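Notebook, glaze bench, July

Batch 237. Same recipe as 236 except for the whiting, which came out of the new sack. I am writing that down first because last month I didn't, and spent most of a morning blaming the kiln for something the kiln had no part in.

The aim is still a plain white liner for the Penrose mugs that doesn't craze. The client says the crazing on the first lot "has character." The client's dishwasher will disagree by winter. We have 46 test tiles on the rack from the spring series, and every one of them sings when you hold it up to your ear, a tiny tink every few minutes, like a radiator with opinions.

What changed this time: silica up by 2 percent, feldspar down to make room for it, everything else left alone. Sieved twice. The second pass caught a surprising amount of junk, including what I am fairly sure was a piece of the first sieve. Ordered a replacement from Zusum. They say it will ship when it ships.

Application was by pouring, full to the lip, count of three, out again. My count of three is apparently not the same as everybody else's count of three, going by the thickness on the last lot. I have taped a kitchen timer to the shelf over the bucket. Please leave it there. It is ugly and it works. 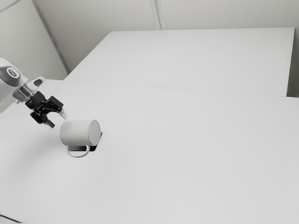 Glaze and Materials Group, Stadton Ceramics Workshop

Fired overnight in the small kiln, opened at 11 a.m., earlier than I should have. Gloves were warm, tiles were warm, I was impatient. No tinking for the first hour. I have learned to distrust the first hour.

By 4 p.m. still quiet. Rubbed ink into three tiles and wiped them back. Two clean. The third has a single hairline near the foot where the glaze pooled, so either it's thickness again or the recipe is almost right, and I know which of those I would rather put in the report. Going with thickness until proven otherwise.

Color is a little cold next to the old liner. Under the shop lights it looks like a bathroom. By the window it's fine. Suggest we show it to Penrose by the window.

The Bilum clay body is another matter. Same glaze, same shelf, pinholes all over. Try a slower bisque before touching the recipe.

To do: freezer and boiling water test on the clean tiles, three rounds. Weigh out 2,000 grams for the next bucket. Label the bucket this time, on the side, not the lid, as the lids migrate.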